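Jilliven Film Music Society
Minutes of the regular meeting, Tuesday, January 16, 2024 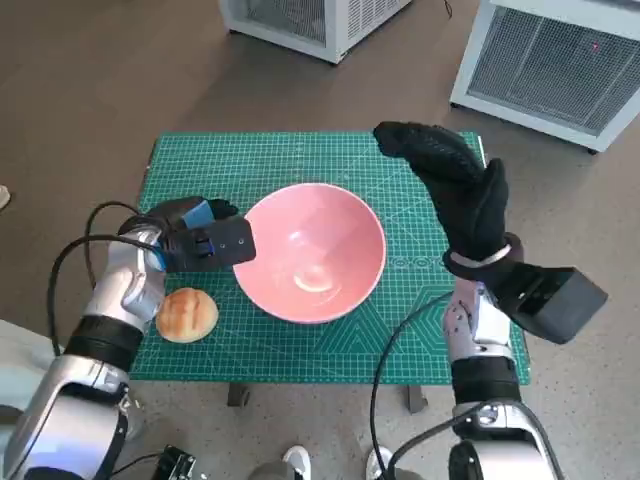
Sharada Shenoy took the chair at 7 p.m. The November minutes were approved with one correction: the score discussed was for "Nevitz," the series, and the spelling has been fixed throughout.

1. Soundtrack release. The label has confirmed a double LP of the "Lalau" score with 26 cues. The pressing is 3000 copies. The end title song is left off for rights reasons – it will be on the download only. Members asked if the choir version of the main theme is included. Sharada will write to the label.

2. Listening night. Agreed to play sides A and B in full, then take comments. The turntable needs a new belt before then.

3. Newsletter. The piece on the Lagos recording sessions is too long and will run in two parts. Cue titles are to be in quotes, album titles without.

4. Account. Balance stands at $2,621. Hall rent is paid through spring. A request to buy a second pair of speakers was held over.

5. Other business. Two members want to swap duplicate CDs. Bring lists next time.

Meeting closed at 8:40 p.m.

Recent items
Minutes, November meeting
"Nevitz" season two score: track list
Listening night sign-up
Duplicate CD swap list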